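Print this page | E-mail this thread

Needle-nose pliers, orange grips: worth it or not?

benchrat_ok
Posted Dec 28, 2025

I keep seeing the Vekia needle-nose pliers talked up here like they cure something. I bought a pair in March, $29 plus shipping. They're pliers. The tips meet, the spring is weak, and the "pro comfort" handle is the same dipped rubber everybody sells. What am I missing? My pair on the work table, jaws toward me:

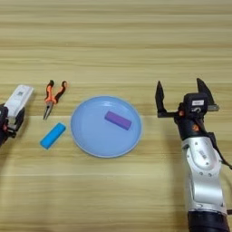
Re: Needle-nose pliers, orange grips

tallow29

You're missing that you paid $29 for them. Mine came in a Stistero kit with six other tools and I can't tell the two apart. Same orange and black, same long jaws. I'd bet money they come out of one factory.

Also, is that a plate? On a work table?

benchrat_ok

Yes, a plate. I use it to keep small parts from wandering off. I have yet to see a $40 magnetic tray do it better, and half of what I work with isn't steel anyway.

gluepot

Disagree on the grips. I do jewelry wire maybe four hours a day and the fat handles matter. The thin bare ones gave me a sore thumb by lunch. If you only pick them up twice a week then sure, buy whatever.

tallow29

Four hours a day and you trust a box that says "tested to 2000 cycles"? Tested how? By who? 2000 squeezes is nothing for you. You'd be through that in a week.

gluepot

I never said I believed the box. I said my thumb quit hurting.

benchrat_ok

OK, that's fair, I'm not doing wire all day. I mostly pull pins and hold little blocks while glue sets. For that I want to know if the jaws mark soft stuff, and every review skips it. The Adeyemi shop page says "non-marring" about a jaw with teeth in it. Come on. I've got a blue block and a purple one out to try it on, purple on the plate, blue next to it.
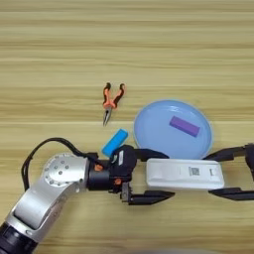
My plan is to squeeze each one for a slow count of ten, same spot on the jaws, then look again the next morning. If there are tooth marks I'm calling the page a lie. If not I'll say so, but I'm not holding my breath.

Drosine

Two blocks isn't a test. How hard is a squeeze? You'll press lighter on the one you like. Try 100 and have somebody else do the looking.

benchrat_ok

It's two more than the shop did.

gluepot

Wrap the tips in tape and be done with it. I've done that for years, with cheap pairs and nice pairs.

tallow29

Tape slips. Heat shrink, if you have to. Or return them, if they'll still take them after this long.

benchrat_ok

They won't, I asked. Will post the marks when I have them.

Print this page | E-mail this thread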